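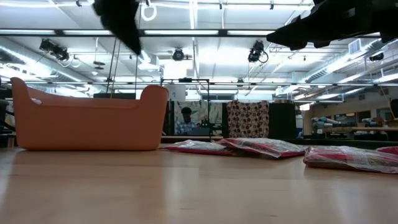 A peach-orange tub and some red packages in shiny clear wrap. Look how the light bounces off the crinkly bits!

Why does plastic wrap crinkle?

Have you ever tried to open a packet quietly? I have (I was after a biscuit) and I can tell you it's very nearly impossible. The more slowly I pulled, the longer the crackling went on, and the dog was in the kitchen before I'd even got the thing open.

So let's find out what's going on in there.

Clear wrap is a plastic film, and a film is a very, very thin sheet. It's bendy, but it's stiff too, so it likes to keep whatever shape it's in. When you squash it, it folds into lots of little creases. Push a bit more and one of those creases suddenly flips into a new shape – click! Each flip makes its own tiny sound. Put loads of them together and you get that lovely crackly racket.

That's why going slowly doesn't help much. You still get the clicks, they're just more spread out. Sorry, biscuit fans!

Why is it so shiny?

Smooth plastic bounces light a bit like a mirror does. If the wrap was perfectly flat you might see one big pale patch where the lamp is reflected. But every crease tilts a different way, so each one catches the light and sends it off somewhere else. You see lots of bright little lines and flashes. Tilt your head and they all move!

A tabletop can do it too, if it's smooth enough. Have a look at yours with the lights on and see if you can spot soft, pale streaks.

So why isn't the tub crinkly?

Good question. A tub can be plastic as well, but its sides are much thicker than wrap. Thick plastic doesn't fold up into tiny creases when you give it a gentle squeeze, so there's nothing to click. You can pile things inside and carry it across the room, and it keeps its shape the whole way. I keep my felt pens in one and it has survived being sat on.

Have a go yourself

You'll need 2 clean, empty wrappers, one crackly and one soft. Scrunch each of them next to your ear, then shine a torch on them in a dark room. Which is louder? Which one sparkles more? I did mine under the duvet at bedtime, and the crackly one won both.

Keep wrappers away from babies and pets, and never put plastic over your face. When you've finished, ask a grown-up which bin they go in.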